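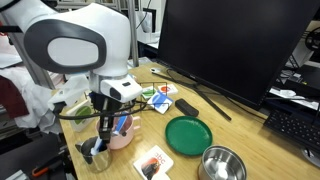
List: flestmont-shared-rooms
Subject: Re: Household articles on shared desks (second notice)
Date: 5 December 2023

Dear colleagues,

Workplace Services has received a number of replies to the notice circulated in May, and a further enquiry reached the list last week from the occupants of the Gundel corridor. The enquiry is reproduced below in full, with the signature removed at the sender's request. The answers that follow apply to all shared rooms at Flestmont, including those on the Ilo side of the building, and replace the wording given in May wherever the two differ.

> To the list,
>
> We should be grateful for some clarification of the May notice. It asks
> that "personal and domestic articles be removed from shared desks at the
> close of each day", and it asks separately that "articles in use for a
> current activity be left in good order". In our corridor these are very
> often the same articles. A mug on one desk is somebody's mug, and a mug on
> the next desk is part of a sorting or table-laying session which will
> carry on the next morning. The notice gives us no means of telling them
> apart, and on two occasions a bowl and its contents have been taken to the
> kitchen, washed up and put away in a cupboard, where it took most of a
> morning to find them.
>
> We would also ask what is to be done with small flat things, such as
> picture cards and little boxes. They are easily mistaken for packaging.
> The wire racks issued to us hold a few of them, but there is no guidance
> on what the racks are for, and some colleagues use them for post.
>
> Lastly, may toothbrushes and cutlery be kept in the same container? Views
> differ here, and we would rather have a ruling than continue the
> discussion.
>
> Occupants of the Gundel corridor

The points are taken in the order in which they were raised.

1. Personal articles and activity articles

It is accepted that the May wording was unclear. The distinction to be applied from now on is one of place and not of kind. A mug, plate, bowl, spoon or toothbrush is an activity article if it has been entered on the desk sheet for that room. Any such article which does not appear on the sheet will be treated as personal and may be moved to the shelf outside the kitchen.

The desk sheet is to be kept inside the door of the room. It should give the desk, the articles and the last day on which they will be needed. A short description is sufficient. "Pink mug, steel cup, green plate" is a perfectly good entry; "crockery" is not, as it gives the evening staff nothing to check against. Colour is the most useful detail and should always be given where an article has one. Stainless steel articles should be described by shape, so that a cup with a side handle is not confused with a deep bowl.

Articles entered on the sheet will not be washed, moved or put away by the evening staff. It follows that occupants must wash them. Several rooms have asked whether an exception could be made on Fridays and the answer, after discussion with the cleaning contractor, is that it could not.

2. Cards and small boxes

Picture cards, flash cards and small printed boxes are to be kept on the desk or in the rack and nowhere else. They should not be placed on the floor, on window sills or on top of the bin, from which a set of alphabet cards had to be recovered in the summer. Where cards are to remain standing between sessions, they should be stood well away from the front edge of the desk. Cards left lying over the edge are bent by the first chair pushed in.

Occupants who have sets with missing cards are asked to report them on the quarterly return. Replacement sets are held in the Ibarra store, and single cards cannot be supplied.

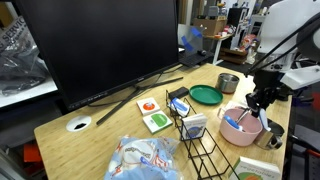
Workplace Services, Flestmont
Room 41, telephone extension 2424

3. The wire racks

The long wire racks were issued for upright storage of thin articles. Boxes, packets and cards may be stood in them. They were not issued for post, and trays for post can be had on request from the general office. A rack may be placed at any angle on the desk so long as it does not rest against the monitor or its stand, and it need not be emptied at the close of the day.

The boxes with a coloured circle on them, which several rooms have on issue, cause particular difficulty as they are much the same size and are told apart chiefly by the circle. Where more than one is out on the desk they should be laid flat with the circle uppermost, side by side. A box kept in the rack should be stood so that its circle can be read from the chair. The practice of stacking them, which was suggested in the May notice, has not been a success and is withdrawn.

The small wire stands with a square frame are a separate item of issue. They are intended to be kept with the cards, and they should be returned with them.

4. Toothbrushes and cutlery

The question has been considered. For activity articles entered on the desk sheet, a toothbrush and a spoon may share a bowl or a cup. This applies only to brushes and spoons which are used for sorting, laying out and putting away, and which are never used for their ordinary purpose. They may stand in a steel cup or lie in a plastic bowl, whichever the session requires. The green plates are too shallow to hold them safely when the desk is moved and should be kept for flat articles or left clear.

For personal articles the position is quite different. Toothbrushes belonging to staff and visitors are not to be kept on shared desks in any container, and are not to be kept in the kitchen. Lockers are available.

5. Monitors, keyboards and remote controls

Although the enquiry did not ask about equipment, a good deal of the correspondence did. The large monitors in the shared rooms are fixed items of issue for those rooms and stay on the desk when it is being used for something else. Occupants may turn a monitor to one side to free part of the surface. They should not lift it down. The stands have long feet which reach well forward, and articles should be arranged clear of them; a plate set down across a monitor foot will tip.

Keyboards may be pushed to the end of the desk. Remote controls should be left on the desk in plain sight and must not be put in bowls, mugs or racks. Three have been reported missing this year and two of those were found in a rack, behind packets.

Cables should run along the back of the desk wherever their length allows. On desks with a cable hole set into the top, the hole should be kept clear and not used to store pens. Where a cable has to cross the working surface, it should be noted on the desk sheet. Loose power adapters may be kept at the back of the desk, and should be labelled with the room.

6. End of session

The following order is recommended and has worked well in the Ilo rooms during the trial period. Occupants may vary it.

Return the cards and boxes first, while the desk is still full and it is plain which are missing.
Empty the bowls and cups, wash them and put them back on the desk, with the right way up for those in use the next day.
Put brushes and spoons back in their container.
Check the remote control.
Amend the desk sheet.

A full inventory of the 93 articles on general issue, with the description to be used for each on the sheet, is held in Room 41. Copies will be sent to room contacts through the internal post. Rooms which already keep their own list may continue to do so, provided that the descriptions are brought into line when the list is next renewed.

7. Matters still open

Two suggestions from the list have not yet been decided. The first is that desks in use for activities should carry a coloured marker — a small flag or disc — as well as an entry on the sheet. The second is that the Gundel kitchen should have a drying rack reserved for activity articles, so that they are not mixed with the staff crockery. Both would involve some expense and will be considered with the furniture bids in the new year. Colleagues who wish to comment on either should write to the list, and not to the cleaning contractor.

Enquiries about missing articles should be made to extension 2424 in the mornings. The Ibarra store is closed for stocktaking until further notice, and requests for replacement card sets will be held over until it reopens.

Workplace Services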